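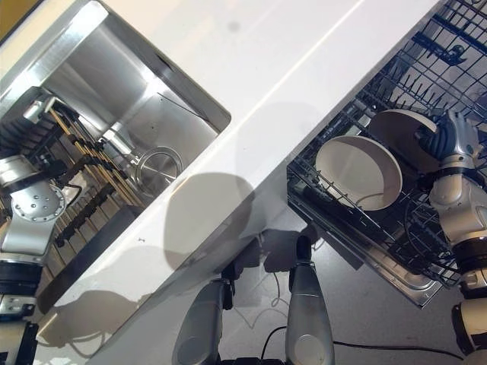 Virkel is a property management company. We look after rental apartments and small houses for owners who live somewhere else, or who live close by and would sooner not take the calls. We started with one duplex and now manage over 300 units, most of them in older buildings with two to twelve apartments each.

## How we got started

Ghazal Kiani was renting out the upper floor of her own house when a neighbor asked if she would keep an eye on his place while he worked overseas. She collected the rent, met the plumber, and mailed him a page of notes every month. Two more owners on the same street asked for the same thing. By the following September she had left her job at a title office and rented a desk above a shoe repair shop.

Suleiman Mohammed joined the next spring to run maintenance. He had spent years doing repairs for a large apartment complex and wanted to work on buildings where he could learn every shutoff valve. He still keeps a binder for each address, with paint codes, filter sizes, and the location of the breaker panel. The binders have since been copied into our system, but the paper ones stay on the shelf and people do use them.

## What we do

For owners, we handle:

- Advertising, showings, and tenant screening
- Leases, renewals, and deposits
- Rent collection and monthly statements
- Repairs, seasonal upkeep, and turnover between tenants
- Walk-throughs twice a year, with a written report

We don't sell real estate and we don't manage condo associations. If you need either one, we can give you a few names.

Owners approve any repair above a limit they set themselves. Below that limit we go ahead and send the invoice with the next statement. We add no markup to outside contractors' bills. Our fee is a percentage of rent collected, so an empty unit costs you nothing in management fees.

## For tenants

Every tenant gets a move-in sheet that explains how the heat works, which day the trash goes out, and who to call. Repair requests can be made online or by phone. Last year we closed 1,448 of them. No heat, no water, and active leaks are treated as emergencies at any hour — the after-hours line goes to one of our own staff.

Kitchens account for more requests than any other room. Slow drains, worn faucet washers, and dishwashers that won't finish a cycle are most of it, and we keep the common parts in stock. Please report small problems early. A drip under a sink is a short visit in its first week and a cabinet replacement if it waits until winter.

Deposits are returned by check or direct transfer with an itemized statement. If you disagree with a charge, write to the office and it will be looked at by a person who did not do the original inspection.

## Who you'll deal with

**Ghazal Kiani**, owner. New accounts and leases.

**Suleiman Mohammed**, maintenance manager. Repairs, contractors, and turnovers.

**Folasade Isah**, bookkeeping. Statements, rent questions, and year-end tax forms.

**Mirela Siqueira**, leasing. Showings, applications, and move-ins. Mirela speaks Portuguese and Spanish.

## Visiting the office

We are still above the shoe repair shop, though we now have the whole floor. The entrance is on the side of the building, up one flight of stairs. If stairs are a problem, call ahead and we will meet you at the property or at your home. Rent checks can go in the slot by the street door at any time.

Page updated 6/10/23.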